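# Tabletop arm at a shared bench: do we need a written rule for reaching in?

Posted by Granholm, Aug 14, 2018
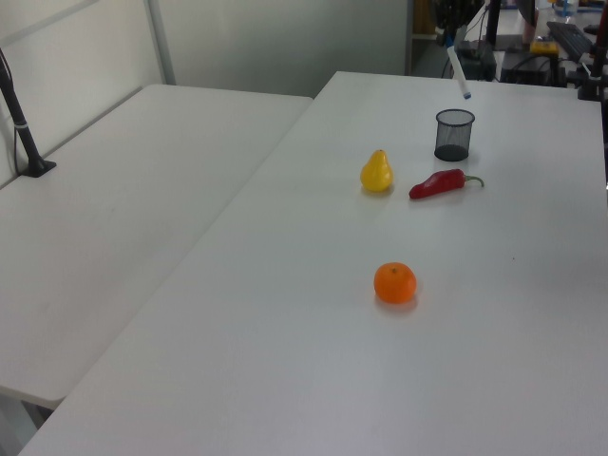
We run a small arm on a white bench doing put-the-marker-in-the-cup trials, with fruit and a pepper left out as distractors. It moves slowly and weighs very little. Two people share the bench. My coworker reaches in to reset the objects while the arm is holding position, and I hit pause first and wait. Our safety sheet only says "keep clear during motion." Is holding still the same as stopped? Also, does anyone write down where the distractors go, or do you just leave them wherever they end up?

**Rizwan Paracha**

Holding still is not stopped. The motors are on and the controller can send the next command at any time. If the script has a timeout or a retry in it, the arm may move while your hand is over the cup. Our rule at Usalen is one line, taped next to the stop button: "Paused, confirmed on screen, then reach." The person reaching is the one who presses pause. We don't let someone else do it for them.

A few other things we settled on:

- Stop button within reach of whoever is resetting. If the two of you stand on different sides, get a second button.
- Speed limited to 50 percent of our normal setting whenever a person is at the bench.
- Check the clamps on poles and mounts at the start of each session. We had one work loose in June and lost a day of data.
- Cables tied up and out of the path of the wrist.

Do a risk assessment for the whole job, including what the gripper holds. A marker is a mild case. A screwdriver in the same gripper would need a different answer. ISO 10218 and ISO/TS 15066 are the documents to read, and your safety office may already have copies.

**vomton_bench**

just pause it, takes 2 seconds

**Morikawa**

Agree with Rizwan on the pause. On the distractors, yes, write it down. We did 34 trials once with no layout notes and had to throw out nearly all of them, as we couldn't tell which misses came from the layout and which from the arm. Now we put small tape corners on the table and keep a sheet with the object, its position and which way the stem or tip points. Real fruit changes over a week, so note when you swap it. Wipe the table before you start too.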